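Knob turning, part two: the planner was fine
May 11, 2020

In the last post I said the turn primitive was failing because the planner could not find a collision-free wrist path. That was wrong, and this post is mostly a correction.

Some background for anyone who skipped the earlier one. Stoker is our task executor. It takes a sequence of primitives (approach, align, grasp, turn, release) and runs each against a set of preconditions and a timeout. The turn primitive takes an axis, a center point, a start angle and a goal angle. It assumes that the axis is known well enough that the fingers can follow an arc in position control, with a small compliance band in the two directions normal to the axis. That assumption holds for valves and for the big test dial on our bench rig. It did not hold for a microwave.

The log for the failing runs showed the planner returning no solution, so I blamed the planner. Usha Nadar pointed out that the requests themselves were bad. She replayed 311 logged turn requests offline and plotted the estimated axis for each one. On the bench rig the axis directions fell in a tight cluster. On the microwave they were spread over a cone with a half angle of 23 degrees. If you ask for a rotation around an axis tilted that far from the true one, the arc takes a finger through the control panel, and the collision checker is right to refuse it.

The axis comes from a plane fit. We segment the knob, take a ring of depth points outside its edge, fit a plane to the ring and use the plane normal as the knob axis. The bench rig is matte gray board, and depth on it is dense and clean. A matte white appliance against white tile under diffuse light gives the stereo matcher very little to work with. The ring came back with holes in it, and the matcher filled some of those holes with disparities borrowed from the wall behind. A least-squares fit to that will happily lean backward.
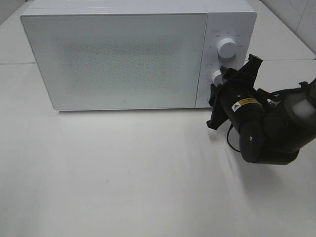 I tried three things, in order of laziness.

First, a larger ring. More points, so a better fit, in theory. In practice the larger ring ran off the side of the panel or picked up the neighboring knob, and the spread got worse.

Second, RANSAC in place of least squares. This helped. The wall points were rejected in most runs. It still had nothing to say about the case where the majority of the ring was wrong, and with two knobs stacked one above the other there is only so much clean panel to sample.

Third, stop estimating the axis from the ring at all. The front of an appliance is one large flat surface, and the door has enough speckled texture to match on. We now fit a single plane to the whole front face, weight points by matcher confidence, and hand the same normal to every knob on that face. Only the center point is still estimated per knob. The cone half angle dropped to 7 degrees, and the compliance band can absorb that.

The obvious cost is that the method assumes knobs are perpendicular to the face they are mounted on. Elli Vuorinen has a list of stove designs where that is false – angled panels, mostly – and for those the face segmentation has to split the panel out as its own plane. It does this if the bend is sharp. A gentle curve it will average over, and I don't have a fix yet.

There was a second bug hiding behind the first. With the axis corrected, the planner found paths, and then the align step started timing out. Align waits for the fingertip pose error to settle below a threshold before it allows grasp to start. The pose error was computed against a target that was refreshed on every perception update, so each new knob center moved the target slightly and reset the settle timer. At long range this is harmless. Close to the knob, with a finger covering part of it, the segmentation mask changes shape on every update and the center jitters by a few millimeters.

The fix is to freeze the target when the gripper enters a standoff zone, and to unfreeze it only if the arm backs out. Stoker had a flag for this, added last November for drawer handles, that turn never inherited. It was one line in the config and took me almost 10 hours to find.

I also changed the planner's error reporting. "No solution" now comes back with the first colliding link pair and the joint state at which the collision was found. Had it done that earlier, I would have seen finger against panel on the first run and looked at the axis.

Still open: the goal angle. Turn stops on commanded angle, so any slip between finger and knob becomes an error at the dial. Reading the indicator line after release would close the loop, but the line is thin and low contrast, and at our working distance it covers very few pixels. Usha wants to try a second look from a closer pose. I would like to try wrist torque first, on dials with detents, and will write that up if it goes anywhere.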